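Brenen plant Beschaffung von zwei Sortierzellen: Ausschreibung im Oktober

Der Entsorgungsverbund Brenen bereitet den Kauf von zwei zweiarmigen Robotersystemen für die Nachsortierung von Getränkeverpackungen vor. Die Ausschreibung soll im Oktober veröffentlicht werden. Grundlage ist das Leistungsverzeichnis, das der Verbund gemeinsam mit dem Planungsbüro Pendby erstellt hat.

Vorgesehen sind zwei baugleiche Zellen am Standort Drillis. Jede Zelle soll Einzelobjekte vom Tisch aufnehmen und nach Fraktion in getrennte Behälter ablegen. Die Traglast pro Arm ist mit 2 kg angesetzt, was für leere und teilgefüllte Gebinde ausreicht. Höhere Traglasten wurden geprüft und wegen der größeren Sicherheitsabstände verworfen.

Als kritischer Punkt gilt die Greiftechnik. Verformte Dosen bieten keine definierten Greifflächen, bei liegenden Flaschen hängt der Griffpunkt von Durchmesser und Lage ab. Das Leistungsverzeichnis fordert deshalb einen Wechselflansch und lässt den Greifertyp offen. Bieter müssen die Eignung in einer Testreihe mit 200 Objekten nachweisen, die der Verbund stellt. Der Anteil deformierter Objekte wird vorab nicht mitgeteilt. 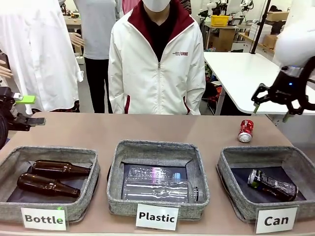 Sortieraufbau mit den Fraktionen „Bottle“, „Plastic“ und „Can“. Eine zerdrückte rote Getränkedose steht noch auf dem Tisch.

Für die Software ist das Paket Ñahui in die Kostenschätzung eingegangen. Andere Lösungen sind zugelassen, sofern Objektklassen ohne Zutun des Herstellers ergänzt werden können und die Schnittstellen offen dokumentiert sind. Die Lizenzkosten sind getrennt nach Erstbeschaffung und jährlicher Wartung anzugeben. Pauschalangebote ohne diese Aufteilung werden von der Wertung ausgeschlossen.

Pro Zelle ist eine Stellfläche von 28 m² einschließlich Wartungsgang eingeplant. Hallenboden und Stromversorgung in Drillis müssen nach Angaben des Verbunds nicht ertüchtigt werden, die Druckluftleitung ist zu verlängern. Diese Arbeiten werden gesondert vergeben.

Im Haushaltsentwurf ist das Vorhaben mit 1,929 Mio. Euro veranschlagt. Der Ansatz umfasst beide Zellen, Integration, Abnahme und Schulung des Bedienpersonals. Nicht enthalten sind Verschleißteile ab dem zweiten Betriebsjahr, insbesondere Greiferfinger und Schlauchpakete. Hierfür ist ein Rahmenvertrag mit Preisbindung vorgesehen, dessen Laufzeit noch abgestimmt wird.

Gewertet werden Preis, Ergebnis der Testreihe und zugesicherte Ersatzteilverfügbarkeit. Die Gewichtung wird mit den Vergabeunterlagen bekannt gegeben. Eine Mietvariante kann als Nebenangebot eingereicht werden.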